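Last updated: 24/12/2019

Week 3 notes - good practice for two-arm sorting cells

Read before the prac. These are notes, not the standard. Where the site rules and these notes disagree, site rules win. Corrections to Hằng Tăng please, she keeps the master copy.

Cell rules vs arm rules

Most people turn up thinking safety is a property of the arm. Buy the "safe" arm, job done. Wrong. Risk assessment is on the whole application: arm, gripper, the thing being held, the table, the person. A force-limited arm holding a box cutter is a box cutter.

So for every cell, write down:
- what is being carried, and what it does if dropped
- where the two arms can reach each other
- where a hand can get in
- who can restart it

Last one gets forgotten. At Flulgate the restart button was reachable by anyone leaning over the bench. Got moved in July after a near miss (covered in tutorial, bring the handout).

Shared space

Two arms, one table. Each arm has its own zone, plus an overlap zone in the middle. Good practice is that only one arm owns the overlap at a time, and the other waits for it to be released. Handovers break this rule on purpose. Both grippers are in the overlap together, so a handover needs its own line in the assessment. Don't just copy the pick-and-place line and change the title, I can tell.

For a handover:
- slow both arms before they enter, not once they're in
- receiving arm comes in from one agreed side
- giver doesn't let go until grip is confirmed
- if grip isn't confirmed in the time allowed, both stop. No retry loop.

Zeditz used to allow 3 retries. They dropped that, the pouches got more crushed each time.
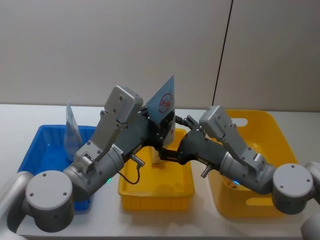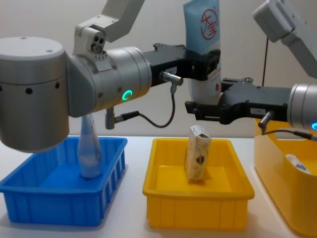

Grippers close together over the middle tray, both pictures.

Reading time: 4 min

Soft packs

Pouches are the hard case. A rigid box stays where the gripper says it is. A pouch sags, folds, swings, and the edge you planned to grab has gone somewhere else. Clamp up high, like the left gripper has the pale blue and white pouch in the second picture, and the bottom end is what moves. Approach path for the other arm has to allow for that.

Grip force: lowest that holds the pack through the fastest move you permit. Test it with the heaviest item, not whichever one is closest. Write down the number. Güneş worksheet has the table for it, fill in every column.

Cables

Look at the cable looping down below the left wrist. A loop has to be there or the wrist can't turn. Too much and it catches on a tray rim or the other gripper. Rule of thumb for this course: run the wrist through its full range by hand, power off, and watch the loop the whole way. Then again with the other arm parked at its closest point. Check connectors are done up finger tight and there is no rubbing on the sleeve. Any wear, tag out and replace. No tape.

Lights

Indicator colours are NOT universal. The arms in the pictures show green on the left one and blue on the right. What a colour means is in that maker's manual and nowhere else. Do not assume green = safe to reach in. If your cell has two colours going at once, the legend goes on the wall where the operator stands.

Trays

Trays get nudged, so positions drift. Mark the corners on the table or use locating pegs. Colour coding is fine for people but write the contents in the cell sheet as well, at least one person per class can't tell two of the colours appart. Deep trays: release height is set from the rim, not the table. Tall items standing up in a tray count as obstacles, add them to the keep-out volume before running.

Paperwork

Fullunwood template, version in the shared folder. Minimum contents:
1. task description, one paragraph
2. zone sketch with the overlap shaded
3. hazard list, scored before and after controls
4. stop tests, with who did them
5. sign off

Stop tests means you press every stop, in every mode, with both arms moving. One arm stopping while the other carries on is a fail, even if the one still going is "nowhere near". Log the result strait away.

Marks: 70 total for the assessment, 37 to pass. Zone sketch is where most are lost - draw it from above, to scale, with units.

Next week: restart procedures and lock out. Bring your draft hazard list, even if it's rough.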